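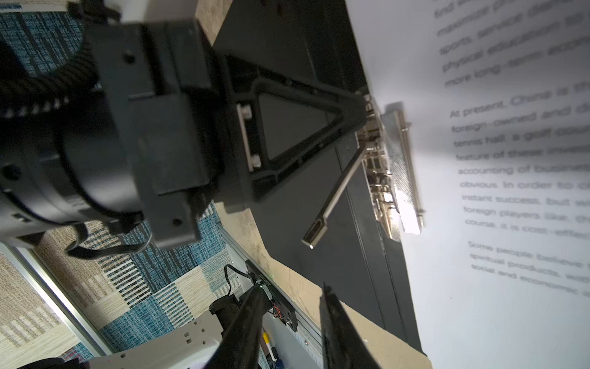 1st October – cable day, and the clip again

Notebooks > The clipboard cell > Diary
Search the diary Go

I promised Mieke I'd keep this up properly after letting most of August go by with nothing but "ran fine" written over and over, so I'm sitting down with my tea while it's all still fresh, and I'll probably go on too long as usual.

The cell has a name now, by the way. Henok has started calling it Bustau and it has stuck, to the point that Ilona wrote it on the spares drawer. I held out for a week and then caught myself saying "good morning, Bustau" while I was taking my coat off, so that's settled.

I started with the coiled cable at the wrist. It had been bothering me for a while. When the arm leans over steeply to get at the clip, the coil rides up against the motor housing, and over a couple of weeks the ribbed sleeve had begun to get shiny in one spot. Nothing worn through, but shiny is how it starts. I took the wrap off completely and put it back on with one turn less, then drove the wrist slowly from one end of its travel to the other with my hand near the stop button and my nose far too close to the coil. It moves freely now. I marked the sleeve with a dot of paint pen at the place where it used to rub, and if the dot is gone next month I'll know I haven't fixed it after all.

While I was up there I checked the screws around the housing and the mounting plate. All snug except one, which took a quarter turn. I wrote it down, and then Leszek came by and asked whether I'd written it down, so that was a nice moment for me.

Then the bracket. Keegan designed the open triangle one we have on now to replace the solid one that blocked half of what the wrist camera could see, and I do love it. It's stiff, it's light, and you can get a hex key through the window without taking off anything else. What I don't love is that the fasteners along the edge back out a little if you forget the threadlocker, and I think we can all guess who forgot the threadlocker in August. (Me. It was me.) Cleaned them, dabbed them, tightened them, and left the arm parked for two hours to let everything cure. Ilona used the time to tidy the bench, bless her.

The clip took up the whole of the afternoon. The folder board has one of those shiny sprung clips with a long lever, and it looks like the simplest thing in the world until you ask a machine to deal with it. The spring is strong and the lever ends in a tiny tab, and if the grip lands a hair too far out along the metal, everything wants to twist. What was happening last week was that the arm would arrive in the right place and then the board would creep along the table as soon as there was any force on the lever. By the end of a long run it had crept 11 millimeters. You can't teach anything a position if the position is wandering off down the table!

So I put thin rubber strips on the underside of the board. I'd wanted to bolt a stop to the table instead, and Mieke very reasonably pointed out that it's a nice wooden table and that it belongs to the whole floor, and would I please try rubber first. She was right – the creep went down to something I can't measure with the ruler. I still want my stop.

The other half of the trouble is glare. The metal is polished, and with the overhead lights on there's a spot on the flat plate, down toward the low end, that goes completely white in the wrist view. Henok spent ages adjusting the exposure in Karkex, and the paper looked lovely and the clip looked like a camera flash, or the clip looked lovely and the paper went the color of dishwater. We settled somewhere in the middle. The print comes out a little soft, but we aren't asking the arm to read it. The sheet on the board is just something out of the scrap tray, an essay about sports and foreign players and whether it all pays in the long run, and I've been looking at it for so long that I've begun to have opinions. I'd like to know how it ends.

Leszek wants the clip sprayed with matte powder. I've said let's wait, it'll only get all over the fingers. I wiped those down too, both of them, with alcohol, and went over the pads under the lamp. They have a bit of texture to them and it holds dust like you wouldn't believe.

The little circuit board on the rail is behaving. I'd moved it along the groove so its cable had more slack, and its green light stayed on right through the evening, faint as ever but steady. I tugged gently on each of the red wires (gently!) and none of them let go. I would still like a cover over it. It's sitting out there on the aluminum where anybody could put a mug down on it, and I speak as somebody with a mug. Marquez quoted us for a printed cover and I need to answer them before they forget who we are.

Numbers, for Mieke. We passed 730 clip cycles since the fingers were last changed. I reran the grip check 5 times after the bracket had cured and wrote the finger positions in the log under Umora, the new heading, so please don't look for them under the old one. Grip force is left where it was. I was tempted to bring it down a notch and I sat on my hands.

For tomorrow, if I get in early enough:

– look at the paint dot on the coil before powering up
– press down the rubber strips, the corner one felt lazy
– vacuum along the rail at the carpet side, there's grit on the tiles
– ask Keegan if he has a spare bracket or only says he does
– write to Marquez

Tea's cold. Henok left a pastry on my keyboard with a napkin over it and I've only just found it, so I'm going to eat that and go home.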